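Acta de la reunión del grupo de pinzas y cámaras
Miércoles, sala pequeña del taller de Povari

Asistentes: Els Timmermans (modera), Masanobu Fukuda, Areti Lazaridis, Daichi Uchida. Hideaki Wada se conecta a partir del segundo punto.
Toma notas: Areti Lazaridis

1. Acta anterior

Se aprueba con una corrección de Masanobu, que pide que quede escrito que la pinza Shimada llegó con los dos juegos de dedos y no con uno, como puse yo. Mil perdones, Masanobu, ya está cambiado. Els aprovecha para dar las gracias a todos por haber dejado el banco tan ordenado después de las sesiones de agosto, que fueron largas y con bastante calor.

2. Comparativa de pinzas

Daichi presenta los resultados de las dos candidatas, la Shimada y la Storumus, montadas en el mismo brazo y con el mismo controlador. Se han hecho 224 agarres en total, repartidos a partes iguales entre las dos. La Shimada falló 28 y la Storumus 20. Daichi insiste, con la prudencia que le conocemos, en que la diferencia no le parece suficiente para decidir nada, sobre todo porque buena parte de los fallos de la Shimada se concentran en una sola tarde, antes de volver a apretar la brida de la muñeca.

Hideaki pregunta si los objetos eran los mismos en las dos series. Lo eran, aunque el orden no. Se abre una conversación bastante animada sobre si el orden importa o no, que resumo diciendo que Hideaki cree que sí, Masanobu cree que poco y Els propone sortearlo en la próxima tanda y así nos quedamos todos tranquilos.

En cuanto al tacto de los dedos, Masanobu prefiere los de la Storumus para piezas lisas y reconoce que con cosas blandas no tiene una opinión formada. Areti (servidora) recuerda que cambiar los dedos de la Shimada lleva un momento y que los de la Storumus piden llave, paciencia y buena luz.

3. Cámara de muñeca

Este punto nos llevó más tiempo del previsto, pero creo que valió la pena. La cámara pequeña cabe muy bien y no estorba al girar la muñeca, y en eso hubo acuerdo enseguida. Lo que preocupa es la nitidez a corta distancia: cuando el dedo está ya contra un objeto grande y claro, los bordes salen emborronados, la textura fina se pierde y una cara blanca sin marcas ocupa buena parte de la imagen. La captura incluida al pie del acta es de ese tipo, con el dedo negro apoyado en el lado izquierdo del objeto blanco, y Hideaki comentó que un contorno así le costaría segmentarlo incluso a mano.

Se barajan tres caminos: ajustar el enfoque más cerca, alejar un poco el soporte o añadir luz junto a la cámara. Daichi es partidario de empezar por el enfoque, que no obliga a imprimir nada. Masanobu teme que entonces perdamos la vista de lejos, la que usamos para la aproximación, y ofrece diseñar un soporte 40 milímetros más largo para probar las dos cosas en paralelo. Els lo acepta encantada, siempre que no se retrase la comparativa.

4. Controlador

Skarkura nos ha mandado la nueva versión del programa y Hideaki la ha instalado en el controlador de repuesto. De momento arranca bien y reconoce las dos pinzas. Queda por ver cómo se comporta la lectura de fuerza al cerrar despacio, que con la versión anterior nos dio más de un disgusto. Mientras tanto, en el banco principal no se toca nada, por favor.

5. Tareas

Daichi: repetir la comparativa con el orden sorteado y la brida revisada.
Masanobu: soporte largo para la cámara.
Hideaki: pruebas de fuerza en el controlador de repuesto.
Areti: pasar las hojas de fallos a la carpeta común y preguntar el precio de otro juego de dedos Storumus.
Els: reservar el banco y hablar con Povari sobre el horario de las tardes.

6. Otros asuntos

Hideaki pide que la próxima reunión empiece media hora más tarde y nadie pone pegas. Masanobu recuerda que las llaves Allen se devuelven al cajón de arriba. Se levanta la sesión con un café pendiente que Els promete pagar.

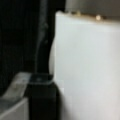
Última modificación de esta página: miércoles, 17:40, por Areti Lazaridis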